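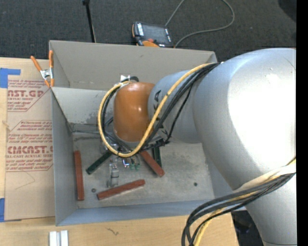 Raluca Matei had written in ahead of the meeting to say that the green blocks should never have been put in with the red-brown ones in the first place, that she had said so in December, and that she would like it minuted this time. It is minuted.

Lorkton Block Library
Minutes of the general meeting, 05/07/2021
Back room, Kuusk Street

Present: Amarachi Bako (chair), Kjell Strömberg, Ruairí Duggan, Gintarė Priedītis (minutes)
By letter: Raluca Matei

1. Opening

Amarachi opened the meeting at the advertised time to a room containing herself and the urn. The rest of us arrived during the apologies.

2. Previous minutes

Accepted with two changes. "Kjell agreed to fix the shelf" now reads "Kjell agreed to look at the shelf". Kjell confirmed that he has looked at it. The word "heated" was removed from the description of the discussion on labels, on the motion of Ruairí, who had been the one doing the heating.

3. Blocks, colour and sorting

Raluca's letter was read out in full. It runs to three pages and has a diagram. In short, she would like one colour to a bin, the long blocks kept apart from the short ones, and an end to what she calls "the lucky dip".

Kjell said that children do not borrow by colour. In his experience they borrow by whatever is on top, and if the green ones live in their own bin at the far end of the shelf they will stay there until the building comes down. Three red-brown and two dark green lying in a bin together seemed to him a perfectly decent start to a bridge.

Ruairí said a bridge needs more than five blocks. Kjell said that depends on the river.

Gintarė pointed out that the colours were only ever a guide to which delivery the blocks came in, and that the people borrowing them have no reason to know or care about this. Amarachi asked what the colours are a guide to now. There was a pause.

It was agreed that long blocks will be kept together whatever their colour, and that short blocks will go in the lower bins where small people can reach them. The green question is left where it is. Raluca is to be written to, kindly, and the diagram kept on file. It is a good diagram.

Action: Gintarė to write to Raluca.
Action: Ruairí to move the short blocks down before the next session.

4. State of the bins

Amarachi asked that the meeting take a proper look at the grey open bins and stop saying they are "fine". The floors are worn and mottled, there are scratches and streaks towards the back, and the sloping panel has a scuffed lower edge with dark speckling along it that has survived everything in the cleaning cupboard, including the stuff Ruairí brought from home in an unmarked bottle. He has been asked to take the bottle away again.

Options put to the meeting:

(a) Leave them alone. The blocks have not complained.
(b) Line the floors with something soft. Gintarė favours felt. Kjell says felt holds crumbs, and that we have crumbs in quantity.
(c) Replace the lot. Astent have quoted $1456 including delivery, which Amarachi read out twice in case it improved.
(d) Replace only the worst and move the others along.

Ruairí asked whether the wear was really a problem or just looked like one. A bin that has had blocks tipped into it for years, he said, is going to look like a bin that has had blocks tipped into it for years. Amarachi said that parents notice. Kjell said parents mainly notice the carpet.

The balance in the account stands at $628, a figure which settled option (c) without a vote. Option (b) was carried three to one for a trial on a single bin, Kjell against, on the crumbs. He asked for his reasons to be recorded and they have been, above.

Action: Gintarė to cut a liner. Rubber, as a gesture towards Kjell, if there is any left in the roll under the stairs.

5. Noise

A note has come from the Zanorine reading group, who have the front room at the same hour. They write that they are fond of us, and that they have now reached the same paragraph of the same novel four sessions running. They believe the trouble to be the tipping-out.

There was general agreement that the tipping-out is the trouble. There was less agreement on what to do about it. Amarachi suggested a sign asking people to lift blocks out by hand. Ruairí said that in all his time here he has never seen a child lift a block out by hand when the whole bin could be upended, and that he would do the same himself given the chance. Kjell wondered if the reading group might like to swap rooms. It was observed that the back room is colder and has the urn in it.

The liner from item 4 may help. Gintarė wishes it noted that felt would have been quieter.

Action: Amarachi to speak to the reading group and take biscuits.

6. Loans and returns

The loan book was passed round. It is legible until page 12, after which it is in Ruairí's hand. Borrowers are mostly returning on time. One household has had the same bag of long blocks since before the last meeting and, when telephoned, said that a castle was in progress and could not be interrupted. The meeting felt this was reasonable. Amarachi will ring again once she thinks the roof must be on.

A returned bag was found to contain one potato. It has been dealt with.

Kjell proposed that bags be checked at the door on return. Gintarė asked who would do the checking. Kjell withdrew the proposal.

It was agreed that fines will stay at 90 cents a week, as they have never been collected and raising them would mean having to start.

7. Washing day

The last washing day went off well enough apart from the towels. For next time:

Warm water, a small squirt of the dish soap, no soaking. Wipe and rinse, then stand the blocks on end along the bench with a gap between them. The bench by the window gets the afternoon sun. Do not stack them damp. Do not put them back in the bins the same evening, however much you would like to go home. Bins get wiped out while the blocks are drying and are left upside down on the grass if it isn't raining, or in the hallway if it is, where everyone will trip on them as usual.

Towels: bring your own, and bring one you don't love.

Ruairí asked if the green ones could be done last since they take longer to come clean. Amarachi said they don't, they just look the same before and after. Ruairí said that was what he meant.

Action: everyone, towels.

8. The shelf

Kjell reported that, having looked at the shelf, he considers it a shelf with a lean. The lean is to the left. He has put a folded bit of card under one foot, and the lean is now to the right but less. He regards this as progress and asked for a small budget for thinner card.

Amarachi asked if the shelf is safe. Kjell said yes, so long as the heavy bins stay at the bottom. This fits with the long blocks going low, and does not fit with the short blocks going low, as agreed under item 3. Discussion of item 3 was briefly reopened and then closed again by the chair, with some firmness.

It was resolved that both will go low, and that the dress-ups will go up top, being light. Gintarė noted that the dress-ups belong to the playgroup. It was resolved to ask the playgroup.

Action: Kjell, card.
Action: Amarachi, playgroup.

9. Other business

Labels. Ruairí has made new labels for the bins. They were handed round and admired. One says LONG and one says SHORT, and one says MISC, which Gintarė argued is not a label so much as an admission. It stays, as we will need it.

Donations. A box of arches and half-rounds has been offered by a family moving to the coast. Accepted with thanks. Colour unknown. Raluca is not to be told until we have seen them.

Keys. Whoever has the second key to the back room, please say so. The meeting does not mind who it is. Kjell checked his coat and it was not in his coat. He will check his other coat.

Urn. Takes 40 minutes to boil. Please put it on before you take your jacket off.

10. Next meeting

To be set once Amarachi knows whether we still have the room. The meeting closed at 9 pm. The bins were put back on the shelf, which held.

Added after the meeting: the key was in the other coat. G.P.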